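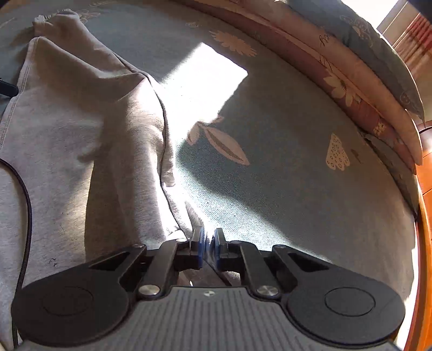 February, 11 at night

I did not plan to do laundry today, but in the morning there was no clean shirt in the drawer and I had to begin. The machine in our basement takes 90 minutes for the cotton program, and if you come late, someone puts your wet things on top of the dryer. So I sat on the stairs with my book for the last part and waited. I finished one chapter and understood half of it.

When I came up I dropped everything on the bed, as always. My mother folds on a table and she would not like my way. But the bed is the biggest flat place I have in this apartment, and I can stand next to it without bending my back too much. The blue-gray sheet with the big cream pattern was already on it, and now I think I should have washed this one also. It must wait for next time.

The light gray cotton is the thing I want to write about. It is so soft now that I don't want to give it away, but it has these little balls all over, and today I looked at it for a long time and felt a bit ashamed. There are small dark specks on it too. I rubbed one with my thumb and it did not change. I bought it in Hosbridge in my first winter there, when I had only 4 warm things and wore all of them together. The hem is still good. I found the hem first and pulled the cloth straight from there, which is how Xuân Cao taught me when we shared the room. She always said, "Find the edge, then the rest will listen." It did not listen very well. I folded it, it opened again, I folded it smaller.

Xuân called in the middle of this. She starts her new job at Zorkeck after the holiday and she is nervous about the bus, because it leaves at ten past six and the next one is too late. I told her to ride it one time before, only to see. She laughed and said I speak like her aunt. We talked until my tea was cold — she wanted to know if I still cook the sour soup, and I had to say no, not since autumn. I miss her more after the call than before it.

Later I put the shirts in the drawer and the towels on the shelf. The socks I left in the basket, I have no patience for socks at night. I wrote a small list for tomorrow: soap powder, a comb for the little balls on the cloth (they sell one at Sriwong, on the shelf with the buttons), thread in gray, and pay the 13 dollars I owe for the basement key.

My hands smell of soap. The bed is free again and I am going to sleep in it.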